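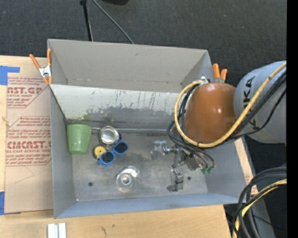

Gray bin, wooden tabletop.

I finally finished sorting the old postcards on Friday. My count came to 3,953, mostly bought in lots at the Vurkden flea market. I'm keeping around 1,000, the ones with writing on the back. Blank cards never interested me much. The rest go to Pappas, the shop on the corner, which sells them from a rack by the door. I held on to two from Vindesura with the same handwriting and still can't make out the signature. Next up is the box of train tickets.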